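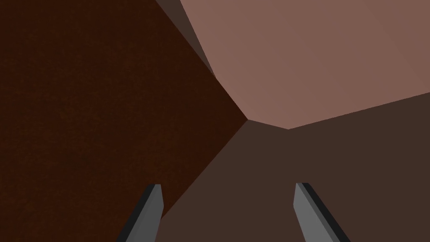 Gripper camera view in the simulated room, with both fingers in front of large flat brown surfaces.

**Nemby opens simulated collection programme for two-armed table work**

KERKBY, Friday, April 20, 2018 – Nemby has begun gathering recorded examples of household table tasks in a simulated room, for use in training its control software, Skudidden. The first collection period runs until July. It is intended to produce 1000 accepted recordings of a two-armed robot being steered by a human operator.

Skudidden is a learning system. It is given no written rule for how to pick up a cup or move a box. Instead it receives recordings in which an operator has done the task, together with the camera views and arm positions logged at each step, and it is trained to produce the next movement from the same inputs. The quality of the recordings therefore sets a limit on what the software can do, and most of the effort in the present programme goes into collecting and checking them.

Operators work from Nemby's office in Kerkby using a pair of hand controllers. Movements of the left and right hands are passed to the matching arm in the simulator, and each trigger opens or closes a two-fingered gripper. The body of the robot can also be moved, which changes the height and angle from which the table is reached. Views from the body and from the grippers are stored along with the position of each joint. Every recording carries a written instruction in plain English, entered before the attempt starts.

The tasks in the first period are limited to small objects on a single table. They include moving an item from one side to the other, passing an item between grippers, and clearing utensils from a given area. Objects are laid out afresh before each attempt, and operators are asked not to tidy the layout beforehand. Items that touch or overlap are kept, as are those placed close to the table edge.

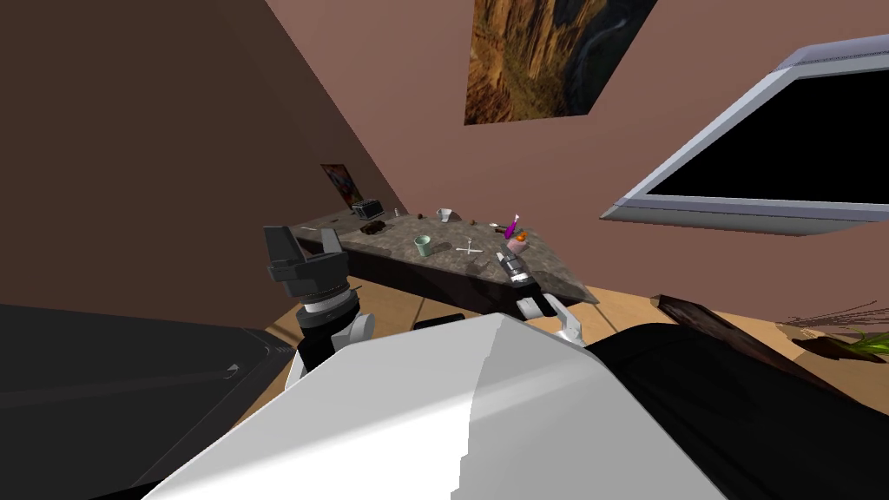 McKinnon, which is supplying the room models, said that crowded layouts had been requested from the start and that a table with well-spaced objects would have taught the software very little about reaching past one item to get to another. The company added that it expects to revise the friction settings for smaller items once the first recordings have been reviewed.

Each recording is checked in two stages. An automatic check rejects files with missing camera data, joint readings outside the permitted range, or a mismatch between the clocks of the two arms. A reviewer then watches the remaining files at normal speed and marks the point at which the task is complete. Attempts in which an object is dropped and then recovered are accepted and labelled separately. Attempts that are abandoned are stored but do not count towards the total.

A trial held before the start of the programme used 36 recordings, all made by one operator. Software trained on that set tended to copy the operator's habit of approaching objects from the left, including when the right arm was nearer. The present programme divides the work between five operators, who change tasks during each shift. No operator may contribute more than 500 of the accepted recordings.

The trial also led to a change in how pauses are handled. Operators often stop for a moment before closing a gripper, and the trained software repeated these stops – in several cases without starting again. Long pauses are now shortened during processing, with the original timing kept in a separate file so that the step can be reversed.

Gripper views are stored even when no object is in sight. Nemby had considered removing these sections to save space, but they show the software what the camera sees when an arm has turned away from its work, and a way back to the table has to be learned from somewhere.

No physical robot is used in this period. Nemby will decide after July whether to repeat part of the task list on hardware, using the same instructions and the same file format. Results from the simulator will not be presented as a measure of how Skudidden performs outside it.

**About Nemby**

Nemby develops control software for two-armed robots and is based in Kerkby. Skudidden is its first learning system. Requests for the recording format and the task list may be sent to the Nemby press office.

– Ends –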